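Orquídeas de supermercado: o rótulo dos cubos de gelo
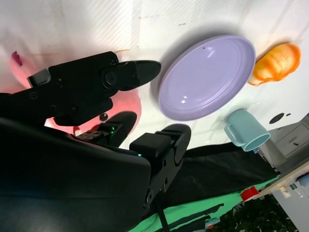 Garra preta sobre a mesa, com duas pequenas luzes verdes acesas.

Todos os invernos voltam os mesmos vasos à entrada das lojas, com a mesma etiqueta espetada no substrato: três cubos de gelo por semana e está tratado. A pergunta chega-nos com tanta frequência que decidimos ir ver de onde vem tanta confiança. Ficámos menos convencidos do que estávamos à partida.

O viveiro Kostow, que abastece boa parte das lojas da região, distribui um folheto onde se lê que 67 por cento dos clientes "ficaram satisfeitos" com o método. Satisfeitos com quê, e ao fim de quanto tempo? O folheto não diz. Uma Phalaenopsis comprada em flor aguenta semanas quase sem cuidados, e quem responde a um inquérito nesse período está a avaliar a floração que pagou na caixa. Gostávamos de ver a mesma pergunta feita em fevereiro do segundo ano.

O gelo em si talvez não mate ninguém. Três cubos num vaso com casca de pinheiro grossa derretem devagar e a água escorre, e há quem regue assim há anos sem estragos. O problema que vemos é outro: a dose é igual para um vaso de 8 centímetros e para uma planta velha com raízes a sair por todos os lados, numa cozinha aquecida ou num corredor frio. Uma receita fixa vende bem, mas as raízes continuam a ser o melhor guia. Verdes, têm água. Prateadas, está na altura de regar.

Também não compramos o argumento da variedade nova. A 'Trasarley', que aparece este ano em catálogo como orquídea "de floração permanente", custa perto do dobro das outras e tem, até ver, uma única época de cultivo atrás de si. Os exemplares que vimos no mercado de Wosberg eram bonitos - hastes ramificadas, flor pequena, cor firme - mas vinham todos de estufa e nenhum tinha passado um inverno numa sala. Permanente parece-nos uma palavra grande para isso.

O que temos de mais sólido são os registos da coleção Beyene, que anota as regas e as perdas de 1,031 vasos. Nas fichas que consultámos, a causa de morte mais repetida é o vaso decorativo sem furo, com água parada no fundo durante cerca de 30 dias ou mais. Gelo, água da torneira ou água da chuva, tanto faz se a planta fica de molho.

Quem recebeu uma orquídea de presente pode começar por tirar o vaso de plástico de dentro do cachepô e ver o que há lá em baixo. Se houver água, despeja-se. O celofane também sai. Quanto ao adubo "especial orquídeas" que vem na mesma prateleira, compare a composição com a do adubo líquido que já tem em casa antes de pagar a diferença.

No próximo número voltamos às camélias e aos botões que caem antes de abrir, assunto em que também há muito conselho e pouca prova.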